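Corkon Cheese Works, the Tuesday tour 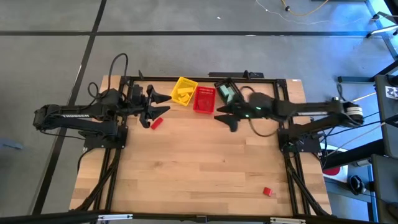 Corkon is three hours out of the city if you don't stop, and I stopped twice, once for petrol and once for a pie I had cause to think about later. The cheese works sits at the bottom of the town beside the creek, in the old butter factory, and runs a public tour on the first Tuesday of the month. I booked in May for Tue 5 July, a date I chose on the theory that nobody sane goes to look at cold rooms in winter. Fifteen people had the same theory. We signed in, handed over our bags and were issued hairnets, and for those of us with beards a second, smaller hairnet. I have always sorted things badly, and if somebody gave me a yellow bin, a red bin and a black bin in a row I would still put the wrong thing in the wrong one, so it was no surprise that I dropped my used boot covers in with the clean ones at the very first door. A woman in white gumboots fished them out without comment.

This was Bimla Rastogi, our guide. She has been at Corkon since it was four people and a secondhand vat, and she has a voice that carries over pumps. Her opening remarks covered the exits, the wet floor, the other wet floor, and the fact that we were not to lean on anything. Then she asked whether anyone had eaten fresh bread that morning, as yeast gets into the blue room and causes grief. A man near the back had eaten two crumpets and was made to stand in the corridor for that part.

The make room is the warm bit. Milk comes in before dawn from three farms up the valley and by the time the tour arrives it has become curd, which looks like scrambled eggs and squeaks when you bite it. We each got a piece. Mine squeaked. The cheesemaker on shift, Guoqing Jia, was cutting a vat with a set of wires strung on a steel frame, drawing it through at the pace of someone pushing a pram around a sleeping house. He stopped to take questions. The first was whether he got sick of cheese (no), the second was whether he could make a vegan one (he could, he said, but he would have to go home and lie down), and the third was really a long account of a holiday in Normandy.

After that it gets cold. There are four maturing rooms, and you go through them in order of smell. The washed rinds are kept last, behind two doors, and I would have been happy with a third. The house specialty is called Stultine, an orange-skinned thing the size of a bread plate, rubbed with brine every second day for seven weeks. On the day we visited there were 377 of them on the racks. I know this because the number was chalked on a board by the door, and Bimla looked at it, looked at the racks, and frowned in a way that made me think somebody would be hearing about it after we left.

I had read a fair bit about Stultine beforehand. The brochure promises notes of hay, roast peanuts and "autumn cellar". I got the cellar. A couple from Ong Street, two doors up from the factory, told me you stop noticing the smell after a year or so, then added that they'd been there six.

The tasting is held in the front office with the heater going, and it is generous. Five cheeses, water crackers, quince paste, and a glass of something white and local that was called Zolus and tasted of the bottle it came in. The plain cheddar was the best of the lot — a bit crumbly, a bit sharp, the colour of old piano keys — and I said so. Bimla said everyone says so. She said it the way you might tell someone that their favourite Beatle was Paul.

The crumpet man was let back in for the tasting and ate more than anybody.

Practical matters. The tour costs $18 and takes an hour and a half, two if there's a Normandy person. Wear socks you don't mind being seen in. There's parking along the creek side but the good spots go to the milk tanker, which doesn't slow down. The shop closes at 2 pm sharp and the toilets are across the road at the bowls club, who are nice about it.

I bought a half wheel of cheddar and, in a moment of weakness, a whole Stultine. It came home in the boot, in an esky, inside two bags. I've since had the car detailed.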